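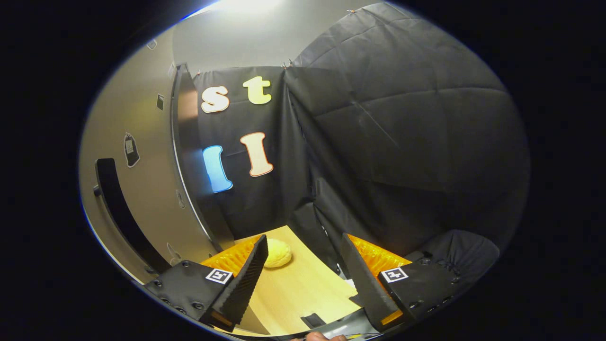 How to test if a machine can do your table chores yet

Updated March 15, 2023

Short version: some of them, slowly. Long version is below, plus how to run the same test yourself. We did ours at the Emville shop, one table, soft stuff only. Rolls, sponges, rags.

What you need
- a two-finger gripper, soft pads on the inside if you can get them. Hard plastic dents bread
- a plain table
- something soft and roundish to pick up
- a bowl or bin
- a notebook. Really. You will forget which try was which

Step 1. Pick one chore. Not "clean the kitchen". One. Ours was pick up the thing, put it in the bowl, let go.

Step 2. Do it by hand with the gripper first. If you can't do it with two fingers, the machine won't either. Go slow, come in from the side you can see.

Step 3. Record a pile of hand tries. We had 340 and it was not enough. Got to 700, better. Stopped at 900, more out of boredom than anything.

Step 4. Move the object every time. Left, right, near the edge. We skipped this the first week and the arm learned one spot on the table and nothing else. Had to redo the lot.

Step 5. Train, then run 30 tries with nobody helping. No nudging the bowl! Write down grab, drop, miss. A squashed roll counts as a miss, sorry.

Step 6. Change one thing. New light, diffrent cloth, whatever. Run it again. This is where most of them fall over.

What we found, by chore
Soft round things into a bowl: yes, mostly.
Wiping a flat table: ok if you don't care about corners.
Folding rags: no. Makes a lump.
Sorting small parts in the Drunier bins: no, fingers too fat.
Loading a dishwasher: didnt try, not with our plates.

We ran it all on the Sondeck software. Lei should work too but the setup is longer and the steps are in another order, check thier page first.

Pads wear out. Look at them before each run and swap when the texture goes flat.

Rag folding again in May, with bigger rags.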